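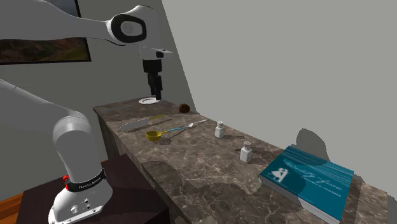
Hammad Durrani wrote back on the last report that he still could not tell whether the new shelving had made anyone's job easier, and he asked for a plain answer this time. The plain answer is: in two aisles, yes. In the rest of the Tranholm building I would not sign my name to it yet.

Progress report, storage and shelving upgrade, Tranholm warehouse
August 16, 2023

Work done since the last report

The grant paid for 90 bays of boltless shelving from Lemen, to replace the old slotted-angle units in the small parts area. All 90 are on site. Aisles A and B are built, anchored and loaded. Aisle C is built but not anchored, because the floor along the north wall is out of level by more than the shim packs allow. Lemen's fitter says thicker shims will do. I have asked for that in writing, with the load rating restated for the thicker shim, and have not had it.

Load signs are up at the end of each finished aisle. The first batch gave the rating per bay and left out the rating per shelf, so they went back. The replacements are correct.

Bins and labels

The Wróbel bins came in on time and fit the shelves, though with less clearance at the back than the drawing showed. A full row sits slightly proud of the front edge. It looks untidy and I expect the cart handles will catch on them sooner or later. Wróbel offered a shorter bin at the same price. We are trying 16 of them on the bottom level of Aisle B before deciding.

Label holders are the clip-on kind. Eleven have come off already, all at knee height. The supplier calls this normal settling in. I don't know what settling in means for a piece of plastic, and I'd rather go to the adhesive type for the lower levels now than keep picking these up off the floor.

Pick times

The proposal promised faster picking. Our own log shows shorter walks in Aisles A and B, and the pickers say they prefer them. But the same weeks were slow ones for orders, and the log was filled in by hand with gaps on most afternoons. I have left the percentage out of this report on purpose. It would look good and I don't trust it. A fair comparison needs a busy month, and that means September at the earliest.

Doltano mezzanine

Doltano has sent a second quote for the mezzanine over the packing area. It is lower than the first, and as far as I can tell it is lower mainly by dropping the kick plates and the second stair. We need both. I have sent it back and asked for a like-for-like price. No grant money has been committed to this item — please don't read the lower figure as a saving.

Spending

Shelving and bins are within budget. Anchoring is not, and will run over if the Aisle C floor has to be ground or patched. I would like permission to move what is left in the signage line to cover it.

Next steps

Get the shim letter from Lemen, or get a floor contractor in. Anchor and load Aisle C. Swap the lower label holders. Start a proper pick log with a start and finish time on every sheet, and report on it once September is closed out.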